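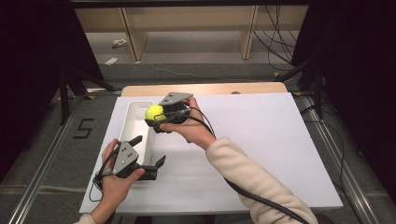 Starting a thread on training for the Gidutitz Ridge trail. I did it in one day last fall, 14 miles, and I'm doing it again this year. Several people asked how I got ready, so I'm putting it all in one place.

Background: I have a desk job and bad ankles. Before last year my longest hike was 6 miles, and I was sore for days after it.

The high point on the ridge is 1,969 feet. That doesn't sound like much if you live near real mountains. The trouble is that you don't climb it once. The trail drops into a gap, comes back up, drops again, and so on until the lookout.

I started in February. The ground was frozen and the days were short, so most of it was pavement after work. Same loop, out past the feed store and back along the creek. Boring, but I didn't have to think.

For the first month I only went for time. An hour, then a little more. I didn't carry anything and I didn't care how far I got.

The second month I added the hill behind the water tower. Up, down, up, down. I did it in the evening with a headlamp and got barked at a lot.

Downhill is what hurt me. I assumed the climbing would be the hard part, and my lungs did complain, but they caught up in a few weeks. My knees took all spring. If I had to pick one thing to practice, it would be walking down steep stuff slowly.

Step-downs at home help. Stand on the bottom stair, lower one heel to the floor, come back up. I do them while the coffee is brewing.

Shoes. I bought Skakier mids, wore them around the house for a week, and then wore them on every walk. They're stiff at first. The left one rubbed my heel until I changed to thicker socks. I would not buy boots the week of the hike, and I say that as someone who has done it.

Pack. Mine is an old Bronon day pack with a broken side zipper. It has a real hip belt and that's all I care about. I loaded it with water jugs starting in April and poured the water out at the top of the hill when my knees were having a bad day.

Question from a reply: do you use poles? Yes, on the way down. One pole is fine on the way up if you want a hand free. Shorten them for climbing and lengthen them for the descent. I forget half the time.

Food is where I was really wrong. I packed bars for the first long practice hike and couldn't stand the sight of them by noon. Now it's cold potatoes with salt, cheese, and an apple. A friend brings cold pizza and I think that's a good choice too.

Eat before you're hungry. I try for something small every hour. When I skip it, I get quiet and start stumbling on roots. 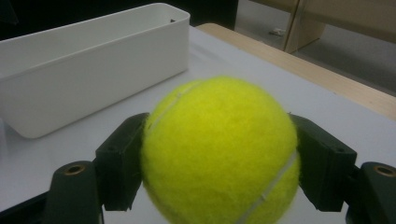
Feet need some time on the days between hikes, too. After the longer practice walks my arches were tight every morning, and the first trip down the hall was ugly. A plain tennis ball like this one does the job, with the fuzzy felt and all. Sit in a chair, put it under your bare foot, and roll it slowly from heel to toes. I do one foot and then the other while the news is on. It gives a little, so you can lean on it pretty hard. A friend uses a frozen water bottle, which I tried once and did not enjoy.

Calf stretches go right after that. Hands on the wall, back leg straight, hold it. Then bend the back knee and hold it again. The second one is the one I used to skip.

If your heel hurts all day and not just in the morning, go get it looked at. I'm a person who hikes, I don't know anything about your foot.

Water. There's a spring marked on the old map near the second gap. It was a wet patch of leaves when I got there. Carry everything from the trailhead or stash some where the forest road crosses.

The road crossing is also the place to quit if you need to. There's room for a car to wait. I told my sister which hour I'd be passing there and she sat with a book and a thermos until I came through.

Parking at the north end fills up early. I was there at 5:40 a.m. and got a spot by the sign. When I came back for the car that evening, people had parked down both sides of the road.

I went with Piroska Deák, who has walked the ridge more times than I have and is faster on everything except rocks. Her rule is that the slower person goes in front. We followed it all day and never got strung out.

The stretch after the lookout is the worst one. You've had your sandwich and you feel finished, and there's still a long rocky section in the trees with no view at all. I'd plan to be a little miserable there. It passes when the trail turns to pine needles.

We ended at the Lakatos store on the south side. They close at 6 and we made it with a few minutes left. I had a root beer and sat on the steps with my boots off.

What I'm changing this year: more downhill practice, less stuff in the pack, a spare pair of socks at the road crossing, and a start in the dark so we get the first climb done before it warms up.

Also a real rain jacket. I brought a poncho last time and the wind on the ridge turned it inside out over my head. Piroska has a picture and I'm not posting it.

Cost, for whoever asked: the boots were the only thing I bought new. The poles were borrowed. Gas and the root beer.

Someone wants the week by week schedule. I never wrote one down. It was three short walks and one long one, and the long one got longer if nothing hurt. If something hurt, I did the same distance again the next week.

I'll add to this after the first long practice hike. If you've done the ridge from south to north, tell me how bad that first climb out of the creek is.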